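Quezada Students Take On Laundry, One Corner at a Time

QUEZADA – The robotics club at Quezada Community College has spent most of the winter trying to get two robot arms to fold a yellow cloth in half. Members would like it known that this is harder than it sounds. Their families, who have been folding cloths without grant money for years, would like it known that they are withholding comment.

The project is the club's entry in the spring round of the Kostesine Challenge, a regional contest for two-year colleges and high schools. Past rounds asked teams to stack cups and sort bolts, which had the decency to keep their shape between attempts. This year's task is fabric. Two arms have to pick up a cloth, bring its corners together, lay it down and let go, all without a human hand anywhere near the table. Judges will measure how far the edges are from lining up. They have promised not to laugh.

Club members built both arms from servo modules, with a slim gripper at the end of each, and work on a white tabletop in the back of the engineering building. The opening move in the routine is a simple one on paper. Each arm takes a corner and holds on.

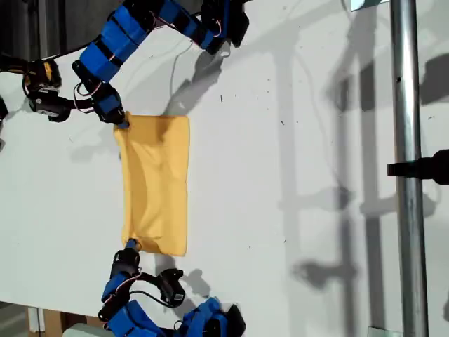
Why is cloth so much harder for a robot than a box?

A box has one shape, so once the robot knows where the box is, it knows where all of it is. A cloth can be flat, bunched, twisted or folded under itself, and it changes every time it gets touched. The robot has to keep checking what it is holding and where the rest of it went.

The club has learned this the long way. Its first program, written in the fall, assumed the cloth would start out smooth and square to the table. It worked beautifully for as long as a student stood there smoothing the cloth and squaring it to the table, an arrangement the contest rules prohibit on page one.

The second program learns from people. Club members steer the arms through a fold by hand control, the computer records everything, and the software tries to pick up the habit. So far the club has logged more than 3,000 practice folds. One member put the experience of doing this after dinner as "like doing chores with oven mitts on, for extra credit." About a third of those folds had to be thrown out of the training set, mostly for reasons the club's log lists under "user error" and, in one stretch of February, "user asleep."

Software has been the expensive part in hours. Hardware has been the expensive part in dollars. The club started the year with a $2,000 grant from Fornen, a packaging equipment company on the east side of town, and had spent nearly all of it by winter break. Servos took the biggest bite. Cloths, for the record, have remained well within budget.

Fingertips have been a saga of their own. A gripper that squeezes too lightly drops the cloth on the way up. One that squeezes hard enough to be sure of it tends to keep the cloth at the end, when the whole point is to put it down. The club went through several ideas over the winter, and meetings on the subject have been known to run past 10 p.m.
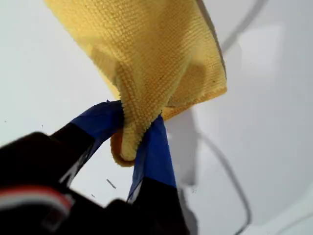

Then there is the matter of taking one layer or two. A gripper going after a single corner will happily close on whatever fabric happens to be nearby, and the software does not always notice the difference. When that happens, the arms proceed with complete confidence to produce something the club calls "the dumpling." Dumplings score zero. A separate category for them was suggested to contest organizers by email and was politely declined.

Results are improving. In the latest set of 200 unassisted tries, the arms finished 42 folds that would count under contest rules. The club considers this very good news, and the number has been written on the whiteboard and circled twice. A visitor from the math department worked it out as a percentage and was asked to leave.

The Kostesine Challenge regional will be held in the gym at Nendus High School, on folding tables the host has described as "mostly level." Teams get three attempts and keep the best one. Until then the Quezada club is practicing most evenings from 6 p.m. in the engineering building, and the door is usually open to anyone who wants to watch. Guests are asked to stay behind the line on the floor and to keep advice about thirds versus halves to themselves. Towels in thirds are next year's problem.

Students interested in joining can sign up at the engineering office. No experience is required with robots or with laundry, and the current membership is said to be strongest in the first.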